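Condensación en el mirador: ¿cambio los cristales o me están vendiendo humo?

Publicado el 7 de febrero por tejadillo_norte

Buenas. Tenemos un salón con mirador, de los curvos, con repisa de piedra y el radiador debajo. Todas las mañanas de invierno amanece el cristal chorreando por abajo y el agua acaba en la repisa. Paso la bayeta, a las dos horas está bien y al día siguiente otra vez.

Vino un comercial de Vistitz y en diez minutos ya tenía el diagnóstico: ventanas nuevas, 3822 euros, y «se olvida usted del problema para siempre». A mí cuando alguien me dice «para siempre» me entran ganas de acompañarlo a la puerta. Le pregunté por el valor U del vidrio y me contestó con la garantía de los herrajes.

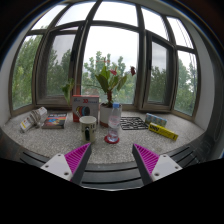

El edificio es de los setenta y las ventanas se cambiaron hace bastante, con doble vidrio ya, aunque no sé cuál porque no encuentro la factura. El comercial quería además sellar la rejilla que hay encima del cajón de la persiana, «para que no se escape el calor». Eso me sonó raro. Mi cuñada dice que compre un deshumidificador y me calle.

Somos tres en casa, tendemos dentro cuando llueve (o sea, de noviembre a marzo) y por la noche bajamos la calefacción del todo. ¿Alguien ha cambiado los vidrios por esto y ha notado algo? Que no venda ventanas, a ser posible.

humedo_y_harto

Yo piqué. No con Vistitz, con otra, pero el discurso era el mismo. Cristales nuevos en toda la casa y el primer invierno, efectivamente, ni una gota en el vidrio. ¿Sabes dónde salió? En la esquina del dormitorio, detrás del armario, negra como el carbón. El agua del aire seguía siendo la misma y se fue a la siguiente superficie fría, y como las ventanas nuevas cerraban de maravilla, la casa ventilaba menos que antes.

Antes de gastar nada compra un higrómetro. El mío es un Uvden de los baratos y me vale. Lo pones en el salón, lejos del radiador, y apuntas lo que marca por la noche y al levantarte. A mí me llegó a marcar 90 en la habitación donde tendíamos. Con eso no hay vidrio que aguante, ni de Vistitz ni de la NASA.

Y la rejilla ni tocarla. Si tienes caldera o cocina de gas, menos todavía: pregunta a un instalador autorizado antes de que nadie tape un agujero en esa casa.

pacovidrios

cambia las ventanas y ya esta, lo barato sale caro. yo puse unas y en mi casa 0 problemas

mirador_interior

La respuesta de arriba no sirve de mucho sin saber qué ventanas, en qué casa y cuánta gente vive dentro.

Yo iría por orden y desconfiando un poco de todos, incluida tu cuñada:

Mira por qué cara está el agua. Si es la interior, es condensación corriente. Si está entre los dos vidrios, la cámara ha perdido el sellado y ahí sí toca cambiar, pero se puede cambiar solo el vidrio y dejar el marco. Curiosamente los comerciales no suelen mencionarlo.

Prueba dos semanas sin apagar la calefacción del todo por la noche. Bájala dos o tres grados, nada más. El vidrio de un mirador tiene mucha superficie a la calle y se enfría enseguida cuando el radiador se para.

No corras las cortinas por delante dejando el cristal encerrado. Tampoco llenes la repisa hasta el canto, que el aire caliente tiene que poder subir.

Ventila cinco minutos con corriente, por la mañana y después de tender. Tener la ventana abatible abierta todo el día solo sirve para enfriar la pared.

Sobre el deshumidificador: funciona, pero gasta y hace ruido. Tengo un Björklund y lo uso únicamente con la ropa tendida y la puerta cerrada. Las bolsitas de sales no las compres, para un salón son de risa.

Si después de eso sigue igual, pide otro presupuesto por escrito con el valor U del vidrio y del marco por separado. A mí me pedían más de 1000 euros por una sola hoja y, cuando exigí los datos, el precio bajó sin que nadie me explicara el motivo — saca tus conclusiones.

Comentarios

tejadillo_norte: Gracias. El agua está por dentro, lo he mirado. Voy a por el higrómetro. La cocina es de gas, así que la rejilla se queda como está.

baldosa27: Ojo con los tableros Plalwood que ponen para forrar el cajón de la persiana. Me los vendieron como aislante y lo que aislaba era la manta de dentro, que iba aparte en la factura.

humedo_y_harto: Pues cuenta en marzo lo que marcó, que aquí todo el mundo pregunta y luego desaparece.

pacovidrios: yo solo digo lo que me funciono

Contacto | © Todos los derechos reservados | Volver arriba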